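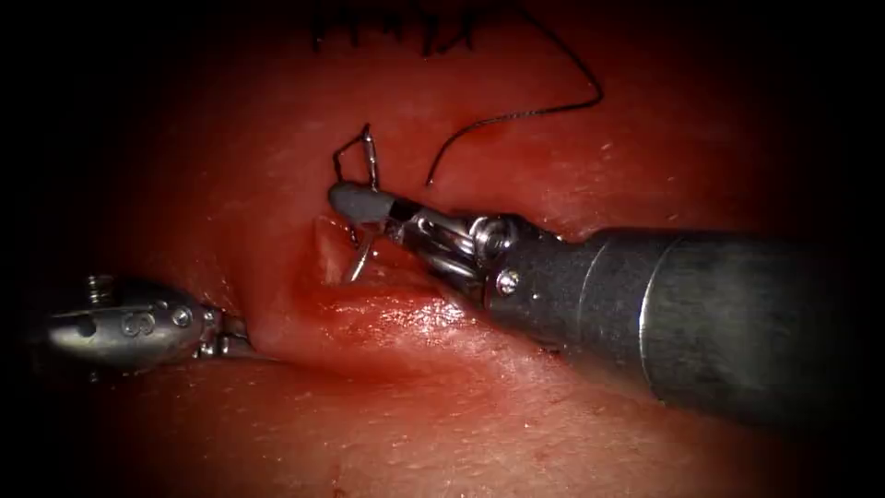

Needle held in the right-hand jaws at the lip of the opening, with earlier stitches behind.

About Pledia

Pledia records people sewing with surgical robots and turns the recordings into examples that a learning system can be trained on. We do not build robots and we do not train the systems ourselves. Our customers do one or both of those things, and they come to us when they need good examples of a needle, a thread and two instruments being used by someone who knows how.

We are based at Zillside, on the ground floor of the old dye works. The company was started by Faith Shirima, who had spent several years teaching stitching and knot tying to trainee surgeons and had got used to watching the same mistakes over a great many shoulders. Her first recordings were made for teaching. A research group asked for copies, then asked whether there were more, and the work grew out of that.

What we record

Most of our work is suturing: picking up the needle, turning it in the jaws, placing it at the edge of a wound, driving it through, pulling the thread and tying off. All of it is done on practice tissue at a bench. We do not record operations and hold no patient material of any kind.

A person sits at the console and moves the handles, and the two arms follow. While that goes on we save the video from every camera, the position of each joint, the opening of the jaws and the movement of the operator's hands. Everything is written against one clock. If the streams drift apart the recording is thrown away, however nice the stitching was.

We use a fixed camera for the general view and small cameras mounted at the instruments for the close view. Customers often ask which one they should train on. We supply both and leave it to them. The close view shows the thread well but the nearer instrument is often a blur, and there can be a lot of glare from a shiny surface. We keep the glare in. A system that has only seen evenly lit tissue will have trouble when the light is poor.

How a recording is made

Each operator begins with 100 practice stitches that are never sent to anyone. After that they work from a task sheet. A sheet might ask for a single stitch, or for a whole row, or for one small part of the job done again and again, such as passing the needle from one instrument to the other. Operators work for no more than 3 hours a day at the console. Past that the hands get slower and the recordings start to look alike.

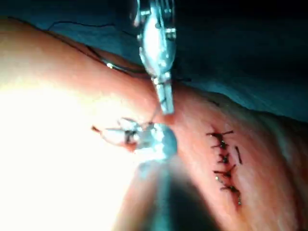 Both instruments at the thread, beside a closed incision with five tied knots.

Thread is the hardest part. A needle keeps its shape and can only be in so many positions, but thread bends, twists, sticks to things and slips behind the instrument when you want to see it. A loop that falls badly has to be opened up again before the knot can be tied, and people do this without thinking much about it. Those small repairs are some of the most useful seconds we record, so we ask operators to carry on through them. They are not to stop and start over unless the needle is lost or the thread breaks.

We also leave the earlier stitches in place for a good part of the work. Tails from one knot can easily get mixed up with the thread for the next, and a learning system needs to see that. Cut ends are cleared when the task sheet says so and left alone when it does not.

Marking up

Every recording is watched twice after it is made, by two different people. The first marks where each step begins and ends: needle gripped, needle in, needle out, thread pulled, first throw and so on. The second checks those marks and gives a plain grade. "Good" means we would show it to a trainee. "Usable" means the job got done. "Poor" means something went wrong, and the marker writes down what.

Poor recordings are kept in the set and labelled. Some customers leave them out and some ask for extra. For a short while in our first year we deleted them to save disk space, which we regret.

The marking is done in Tindico, a tool we wrote for ourselves. It puts the camera views side by side with the joint readings running underneath. It is not for sale, but the files it writes are plain ones and come with a short guide to every field.

Sets we supply

Our main set is called Tyagi. It holds 2000 graded stitches, with the video, the robot readings and the step marks for each. Interrupted stitches make up the larger part of it. A second part covers running stitches and is still growing — we expect to add to it in December.

We also record to order. A customer may send us their own arms, their own instruments or their own practice material, and we set up a bench for it. Setting up usually takes longer than people expect. The cameras have to be placed and checked, the operators need time on the new handles, and the first batch nearly always shows something that needs changing in the task sheet. We send that first batch over for comment before we record any more.

The people at the console

About 55 people have operated for us so far. Some are surgeons or surgical trainees, some are theatre nurses, and a few came from other work that needs steady hands, including watch repair and lace making. Operators are paid by the hour and never by the stitch. Their names are not in the recordings, only a number, and faces and voices are not recorded. Anyone who has operated for us can ask which sets their work has gone into and we will tell them.

We take on new operators from time to time. You do not need to have used a robot before, though you should be comfortable looking at a small, bright picture for an hour without a break. Left-handed operators are especially welcome, as we have too few.

Visiting and getting in touch

Customers are welcome to visit Zillside and try the console. Please arrange it with the office first, as the benches are often booked and we keep the recording room closed while someone is working. Sample recordings can be sent on request, with the marks and the field guide included. If you are not sure what sort of examples you need, tell us what your system does badly at the moment and we can usually start from there.

Page last updated 2023-09-02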